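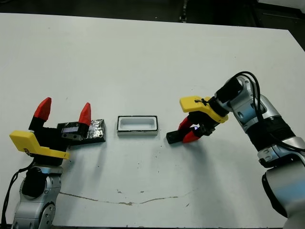 Figure 2. Two-arm bench with tray between the arms. Left gripper open, right gripper holding a part.

Section 2. Planning and ordering your bench

Read this section before you raise an order. It covers the choices that are hard to change once the kit has shipped. Fitting and first power-up are in Section 3.

2.1 Decide what the bench is for

1. Write down the objects you want the arms to handle. Give the size and weight of the largest and the smallest.
2. Mark which ones need both arms and which need only one.
3. Note any that are shiny, foil-wrapped or very dark. Send us two of each with your enquiry, as these can need extra time to set up.
4. Decide where each object starts and where it ends up. For most packing work this is a tray in the middle of the table, within reach of both grippers.

Note: If none of your objects needs two arms, ask for a quote on the single-arm Storska bench. A second arm can be added later, but the table must be the wide type from the start.

2.2 Choose the table

1. Pick a plain top in a light, matt colour. Small parts are easier to find on it.
2. Allow clear floor on all sides for a person to walk round.
3. Check that the top is rigid. Lean on one corner with your full weight. If the opposite corner lifts or the top flexes, do not use it.
4. Budget for a replacement top. Tops pick up marks, specks and surface lines in normal use, and it is cheaper to order the spare with the bench.

Caution: Do not mount the arms on a folding table or on a table with castors, even if the castors lock.

2.3 Work out the budget

Prices are on your quote. The lines below are the ones most often left off a first budget.

Fingertips. These wear and are sold in packs of 8. Order one pack with the bench and one as a spare. Soft tips wear faster than hard ones.

Gripper mounts. The plastic mounts can crack if an arm runs into the table. Keep one spare for each arm.

Cables. Arm cables bend every time the arm moves. Inspect them after 1,000 hours of running and plan to replace them at 3,000 hours, sooner if the outer cover is worn. Zultine cable sets come ready made. Do not make up your own.

Straps and ties. Low cost, but a loose cable will catch on a joint. Allow one bag per bench.

Trays. Buy more than you think you need, all from one batch. Trays from different makers can differ at the rim enough to upset a placing job that was working well.

Training. Two people should attend, so that the bench can still be used when one is away. The course is run at our Mangubat site and starts on a Tuesday. Travel is not included in the quote.

Carriage. The arms come in separate crates. Each crate weighs 40 kg and needs two people or a pallet truck.

2.4 Hire or buy

Hire suits a trial or a short run of work. Buying suits a job that will stay on the same bench. If you are unsure, hire first — the hire paid can be set against the purchase if you order before the hire ends. Worn fingertips are charged for on return. Ordinary marks on the table top are not.

2.5 Place the order

1. Fill in the Jodusen site form, including door widths and the position of the nearest power sockets.
2. Attach your list from 2.1.
3. State left-hand and right-hand arms separately. They are not interchangeable once the cables are fitted.
4. Send the form to Ayuba Kyei in the orders office. Orders for delivery before the year end must reach us by the last day of October.
5. Check the order confirmation against your list. Changes are free until the crates are packed.

Note: Do not book an electrician until you have a delivery date in writing.

Continue to Section 3, Unpacking and fitting the arms.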